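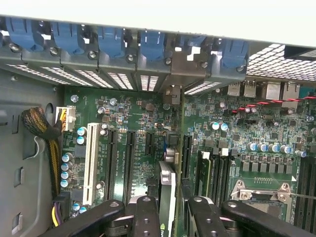
An expansion slot cover is a metal strip that closes an unused opening at the rear of a desktop computer case. Covers are held by screws or by tool-free clips — blue plastic retention clips in a row, for instance, each pressing on one cover — and may have narrow ventilation slots.

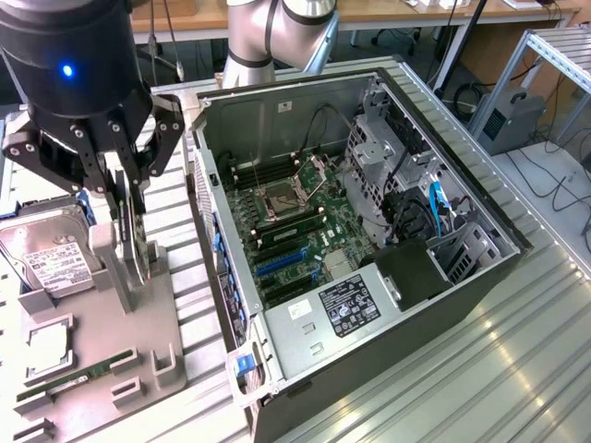

Processor fitting is done before the case is closed. With the case on its side and the side panel off, the socket's retention bracket is flipped open and the pin field is exposed. Memory modules go into slots near the socket.
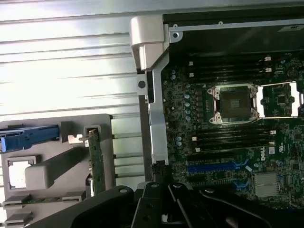 The bracket is then lowered and locked with its lever.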